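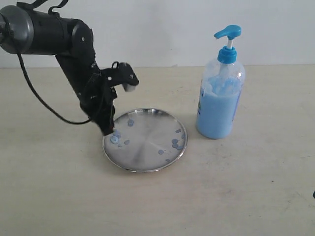 Vulimside test kitchen settles on pump bottles for plate cleaning

Mar 5, 2020

The Vulimside test kitchen has changed its written procedure for cleaning metal plates. Dish soap is now dispensed from clear pump bottles, and squeeze bottles have been withdrawn from all work tables. The change follows a trial that began in December and covered 200 plate washes.

Under the new procedure, a plate is laid flat on the table with the bottle standing beside it. Soap is applied in 2 pump strokes, spread out to the raised rim and left for 30 seconds before rinsing. Plates are then dried with a cloth and checked under a lamp for film.

Trinidad Sepúlveda, who ran the trial, reported that soap use per plate fell by 15 percent. Most of the saving came from the fixed stroke of the pump. Clear bottles were chosen so that the fill level can be read without lifting them.

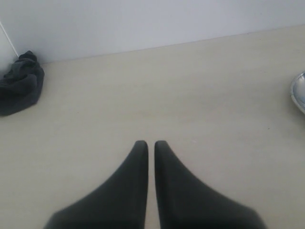 Pale work surface and plain white wall at the Vulimside site.

The tables are covered by a separate section. Crumbs and residue are to be wiped off before a plate is set down, and the surface is wiped again at the end of each shift. Kam-wah Yip is revising the cleaning log to match.

Refill bottles are supplied by Roltska. A second trial, led by Baltasar Ledesma, will compare two rinse temperatures using the same plates.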